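Notes from the shelf-cleaning trial, 10 May 2026

We are now three weeks into the trial at the Sayce office, and the rota has changed more than the cleaning has. Before November, wiping down the fittings was a job for whoever came in first. Now it is split into tasks a machine might do and tasks that stay with a person, and the split moves every few days.

The machine side depends on recorded work. Someone puts on the kit, picks up a gripper in each hand and wipes a shelf the way they would with a cloth. The undersides are slow. The wrist has to turn over while the jaws keep hold of the sponge, and pressing too hard twists it out of line.
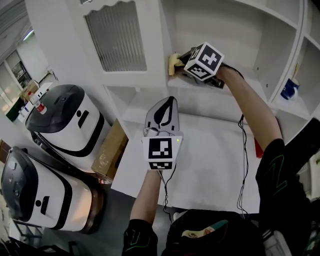 Imani Alcantara did 68 passes last week and asked for the sessions to be capped at 50 minutes. I agreed. Forearm strain was not in the original plan from Petier, which only allowed for battery changes – an odd thing to leave out when the arms belong to staff.

Pay is the other open point. Recording is skilled work: a sloppy pass has to be thrown away, and a good one may be used for years. At present it is paid at the cleaning rate. Mogens Grímsdóttir has put in for a separate grade, and Wedside, who run the contract, have said they will reply once the Delside site has started.

Hours have not been cut so far. Around 3 hours a week have moved from cleaning to recording and labelling, and the labelling is done sitting down, which two people prefer and one does not. I will post the new rota when it is agreed.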